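Cliston Table Kit

We've had the Cliston on our bench since September and we're still finding new things to try with it! It's a gripper and a set of tabletop practice pieces, sold together, and the jointed fingers are a joy to work with on cups, bowls and toy fruit.
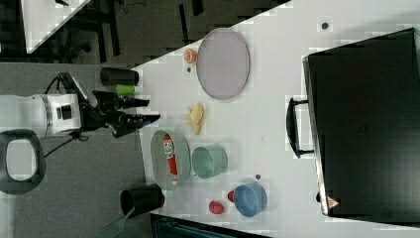
How long does setup take?
Plan on 40 minutes the first time, and 9 once you know the menus.

Yi-chun Yip wrote the quick-start guide (18 pages, very readable - keep it handy). Spare finger pads come from Drileck in packs of 72.

Updated Oct 6, 2021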